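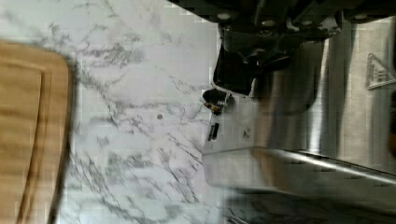

## Re: [lusetti-bread] dough going to soup in the heat

July 2024

Hi all,

Catching up on the list after two weeks of visitors, and I see the annual summer dough thread has started without me. I'll answer the one below first and then ramble.

> I've been making the same Lusetti loaf since January with no trouble and now it's a puddle. Same flour (Ostent white), same 1000 g flour and 668 g water, same overnight rise on the counter. By morning it's over the top of the bowl and when I tip it out it just spreads. Do I cut the water? Buy different flour? I don't have air conditioning and the kitchen never really cools off at night. I'm at 1465 feet if that makes any difference.

I don't think it's the flour, and I doubt it's the altitude. I baked for years in a house up over 2000 feet and the only thing I ever changed was how long I left things. Your dough is finished long before you get out of bed, that's all! A winter overnight rise and a summer overnight rise are two different animals.

What I'd try first is leaving the recipe completely alone and cutting the yeast in half. Use cold water too, straight from a jug in the fridge. Then look at it before bed, and if it's already moving, put the whole bowl in the fridge and forget it. Mine goes in on the bottom shelf with a plate on top and comes out whenever I remember. 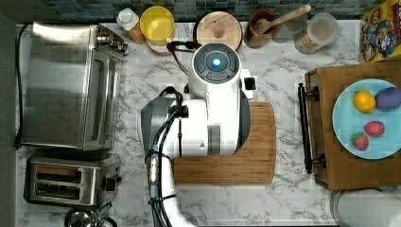 If that still gives you soup, then take the water down a little, maybe to 640. I wouldn't go further than that or you'll end up with a different loaf, a nice enough one but tighter, and you'll be back here in the fall asking why it's dense.

On flour, since somebody asked: I've used Ostent and Mandagi for the same loaf and the Mandagi drinks more. I find it dusty and a bit of a pain to mix by hand, but the crust is better. The Ostent is easier to live with. I wouldn't throw out half a sack of either one over a hot spell.

Shaping is where I do things differently from a lot of you, I think. In summer I take the dough out of the fridge and shape it cold, right away, with no warming up on the counter. It fights back less than you'd expect. Very little flour, a scraper, and I get it into the basket before it has time to get ideas. Then back in the fridge while the oven heats. 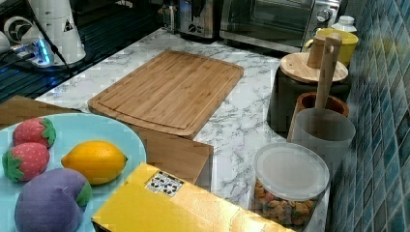
*Board out on the counter, blue plate in front.*

The other summer question is whether to turn the oven on at all. I've been splitting the batch and making flatbreads from half of it in a heavy Avetti skillet, lid on, a few minutes a side. They puff up beautifully (well, most of them) and you can eat them with anything – tomatoes, cold beans, the end of the jam. The dough for these can be a good bit further gone than you'd want for a loaf, so if you do wake up to a puddle, there's your lunch. I've done it with dough that smelled like beer and the kids ate every one.

For the proper loaf I bake first thing, before the house warms up, and I do two if I'm going to do one. The second gets sliced and frozen as soon as it's cold. It toasts straight from the freezer just fine. 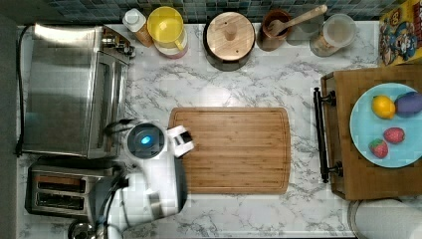

One person wrote to me off-list that they've given up on yeast by the spoon in summer and simply save a lump of the last dough in a jar, then knead that into the next batch with nothing else added. They say it's slower and much harder to overshoot, and that the flavor is the best they've had in a hot month. I've only tried it once and left the jar too long, so I can't vouch for it, but I'd love to hear from anyone who keeps one going. How big a lump? Do you feed it or just leave it be?

Also, does anyone still have the old Lusetti rye sheet, the one with the caraway? Mine got wet and I can read the top half only. A scan would be great.

Happy baking, and drink some water yourselves.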